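Small Business Marketing Online
Session 4: Building and keeping an email list

Notes by Keabetswe Motaung

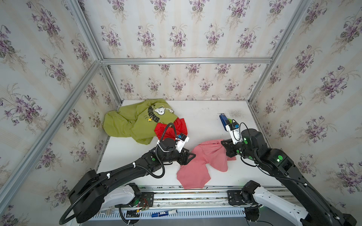

Last session dealt with the wording of your home page. This one is concerned with what you do with visitors once they have read it. Most of them will leave without buying. An email list gives you a way of speaking to them again, provided they have agreed to it.

Read these notes before the Wednesday workshop. Johannes Mabaso will be taking the second half, on welcome messages.

4.1 Why a list

A follower on a social network belongs to the network. If the network changes how it orders posts, you may reach fewer people the next morning and there is little you can do. A list of addresses can be exported as a plain file and moved to another mailing service.

Email is also slower. People read it when it suits them, and some will keep a message for weeks before acting on it. Bear this in mind when you judge results. A campaign checked after two hours will look worse than it is.

4.2 Permission

Only write to people who have asked to hear from you. Buying lists is out. Apart from the law, which you should check for the countries you sell to, bought addresses produce complaints, and complaints make mailbox providers put your later messages in the junk folder. That affects the people who did want them.

Two ways of signing up:

Single opt-in. The visitor types an address and is added at once. Quick, but you collect typing mistakes and made-up addresses.

Double opt-in. The visitor types an address and then clicks a link in a confirmation message. The list grows more slowly and is cleaner. Use this one for the coursework.

Keep a record of when each person signed up and which form they used. Every message must have a working unsubscribe link.

4.3 The sign-up form

Ask for as little as possible. An email address is enough for most lists. Add a first name only if you intend to use it. Each extra box costs you some sign-ups, and a telephone number box costs you a lot.

Say what people will get and how often. "Join our newsletter" says neither. Compare:

"One email a month with new fabrics and one sewing pattern."

Put the form where somebody has just finished reading something useful. The end of an article is a good place, as is the page shown after an order. A box that covers the page before the visitor has read a line is usually closed without being looked at.

4.4 Worked case: Trudis

Trudis sells curtain fabric and haberdashery. In May its site had 1,912 visitors, and the only form was in the footer, headed "Newsletter". The owner moved it to the end of each how-to article and offered a measuring chart for download. Of those visitors, 1,085 reached the end of at least one article, and 90 signed up and confirmed.

Work out both rates:

90 divided by 1,912 is 4.7 per cent of all visitors.
90 divided by 1,085 is 8.3 per cent of those who saw the form.

The second figure tells you how well the form is doing. The first also depends on how many people get as far as seeing it. When you report a rate, always say what you divided by. Several people lost marks on this last year.

Note that we have no figure for the old footer form, so we can't say how much of the result came from the move and how much from the chart. Change one thing at a time if you want to know.

4.5 Welcome messages

The first message should arrive within a few minutes and contain whatever was promised. Keep it short. Use a sender name people will recognise, normally the name of the shop.

A simple series:

Message 1, at once: the download, and a reminder of how often you write.
Message 2, three days later: one useful article.
Message 3, a week later: a product or offer connected with the article.

4.6 Cleaning the list

Remove addresses that bounce for good. For people who haven't opened or clicked anything for 11 months, send one message asking whether they want to stay, then remove those who don't reply. Treat open rates with caution, as some mail programs load images automatically and record an open that never took place. Clicks are more reliable.

Before the workshop

Look at the sign-up forms on the Pretorius, Jendden and Trandomness practice sites. For each, write down where the form is, what it asks for and what it promises. Then rewrite the weakest of them in no more than 40 words and bring a printed copy.

Next session: subject lines and testing.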